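Meesuk Workshop Forum > Builds > Robots and moving things
Topic: Jekora arm, second go at the gripper (long, sorry)

solderandtea wrote:
Right, promised an update in the pub thread and then forgot all about it, so this is a catch-up and a plea for help in one.

For anyone who missed the first lot, I've been building a pair of Jekora arms on the bench at the back of the workshop since June. The arms themselves went together fine once I'd got over the cable routing (I had the elbow apart seven times, I'm not proud of it). What's been driving me up the wall is the gripper. The ones from the kit were stubby little things with rubber pads and they were all right for blocks and bottle tops, but I want to sort gears out of my big tin of clock and gearbox bits, and they just shoved everything about.

So I swapped to the Suvau fingers, the long pointed ones with a slot down each. I printed them on the workshop machine overnight. They came out quite rough on the inside faces and I was going to sand them, then thought no, leave it, bit of tooth might help. Opening is 126 mm with the linkage on the outer holes, which is more than I need, but it does mean I can come down over something without having to be terribly clever about where.

The trouble starts when it comes to actually picking anything up. I'm using Flinda to do the seeing and the moving, with the little camera on the wrist, and I've been giving it one small spur gear on a dark mat to start with.
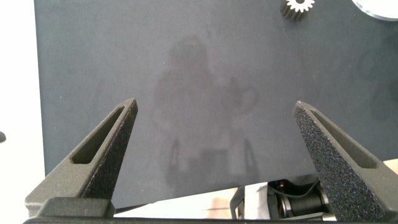 It'll get the arm over the gear nicely and then stop short, or come down to one side and nudge it with the outside of a finger. I ran it 17 times last night and it got hold of the gear in 12 of them, which sounds decent until you learn that a fair few of those it was holding by the very tips and dropped it on the way to the tray. I've redone the camera calibration twice. I've tightened everything that has a screw in it. Any ideas before I start moving things about for the sake of it?

bodgeandson wrote:
Great stuff, been wondering where this had got to!

First thought, and it's a boring one, is your tip position in Flinda still the one for the stubby fingers? The kit file has the tool length baked in. I put longer fingers on mine over the winter and spent a whole evening blaming the camera when it was a single number in the tool file. Being out by the difference would look just like what you're describing, especially when the wrist is tilted.

hedgerow_cnc wrote:
I'd look at the fingers before any software. Long thin printed fingers with a dirty great slot cut down them are going to flex. You close on something small and hard at the very tip and both fingers splay, and the gear squirts out. I said the same on the Suvau page when they came out. Slots save you a bit of filament and cost you all your stiffness. Fill them in and print again with more walls.

solderandtea wrote:
@bodgeandson I changed the length when I fitted them, but I did it from the drawing and I haven't measured the real thing. Will do that tonight. The wrist is tilted, yes, so that would fit.

@hedgerow_cnc they do give a bit if you squeeze them by hand, but I rather thought that was the idea? They're meant to wrap slightly. I've had no bother with them on bigger things, it picks up a cotton reel all day long.

hedgerow_cnc wrote:
Cotton reel is big and soft-ish and it doesn't care. A steel gear is the worst case. Give is lovely for strawberries.

pennyfarthing22 wrote:
Got to disagree with hedgerow there. I've had the same fingers on a different arm for ages and the slots are fine, they're along the length so they hardly change the sideways bend where it matters, near the tip. What does matter is how square the two tips meet. If one is a hair in front of the other then a gear will spin out every time, teeth or no teeth. Close them slowly on a bit of card and see whether the card twists. If it twists, shim one side at the base.

Also leave the inside faces rough! Sanding mine was the worst thing I did to them.

hedgerow_cnc wrote:
"Hardly change" isn't a measurement. Hang a bag of sugar off the tip and tell me it doesn't move.

pennyfarthing22 wrote:
Who's picking up a bag of sugar with it?? It's a little gear.

bodgeandson wrote:
Can we please not have the slot argument again, there's a whole thread for it.

lampshade_ian_not_ian wrote:
Coming at this from the camera end, since I did a similar rig at home (single arm, much tattier than yours). Two things from your picture. The white area to the left of the mat is completely blown out, and if Flinda is on auto exposure it'll be hunting every time the wrist swings and more or less of that white comes into view. Lock the exposure with the arm over the middle of the mat and never touch it again. And the gear is right up in the top corner with the disc beside it, both shiny. How's it meant to know where the middle of the gear is when half of it is off the top? I'd start the arm further back so the whole gear is in view before it commits.

I had to throw out two mats before I found one that didn't shine back at the camera. Mine was the sort that looks perfectly dull until you put a lamp over it.

solderandtea wrote:
Ooh, the exposure is a good shout, I've had that on auto the whole time. Locking it now.

On starting further back - I'd assumed it was better to get close first so the gear was nice and large, but you're right that it doesn't get the whole thing. The disc I put down on purpose, I want it to learn to ignore other metal bits, but maybe that's running before I can walk. Will have a go without it.

Measured the fingers too. bodgeandson, take a bow, I was well out. The drawing gives the length from the face of the mounting block and I'd entered it as if it was from the pivot. Feel a right plum.

bodgeandson wrote:
Ha! Welcome to the club. Does it pick up now?

solderandtea wrote:
Much better on reach, it comes down where I expect. Still gets muddled in a couple of spots on the mat, mostly the right hand side. I've put another one up so you can see how I've got things laid out, other arm at the bottom right.

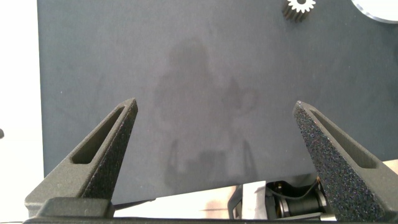 Wrist camera, Suvau fingers fully open, gear and disc at the top right of the mat.

Did the card test as well and it does twist, only a touch, but it does. So that's one to pennyfarthing22. Going to cut a shim out of a drinks can.

pennyfarthing22 wrote:
Told you! Drinks can is perfect, fold it once if it needs more. Do it at the base, don't be tempted to pack the tip.

hedgerow_cnc wrote:
Fair enough on the twist, I'd still print a solid pair and compare them. It's one night on the machine. If the slotted ones win I'll say so here in writing.

lampshade_ian_not_ian wrote:
Nice and clear, that. With the gear standing up like that you've got bright teeth on top and a much darker side, and depending on how Flinda picks its edges it may be taking the top face for one thing and the side for another. Try lying it flat for a few goes and see if the muddled spots go away. If they do, it's a height thing, and you need to tell it how tall the gear is.

Also what's the cable on the other arm doing? Looks like it loops up over the top. I'd tie it down before the two of them are ever moving at once, I lost a connector that way.

solderandtea wrote:
Lying flat, got it, will try that next. I never gave it a height at all, I didn't know there was a box for it! Where's that live, is it in the object file or the main settings?

Cable is on the list. It's got enough slack for the elbow to go right round but I agree it wants a clip or two, I've got a bag of the stick-on ones somewhere in the drawer under the lathe if they haven't walked.

@hedgerow_cnc you're on. I'll print a solid pair with the same outline and run them against the shimmed ones, same gear, same 17 goes each, and stick the results up. Is anyone using the big printer tomorrow evening? The calendar's blank but it was blank last time as well.

bodgeandson wrote:
Object file, near the bottom, it's called "rise" for some reason. Leave it at zero and it thinks everything is paper.

I'm on the printer until 7 with some drawer fronts, it's yours after that. I'll leave the bed warm for you.

solderandtea wrote:
Smashing, ta. I'll bring biscuits.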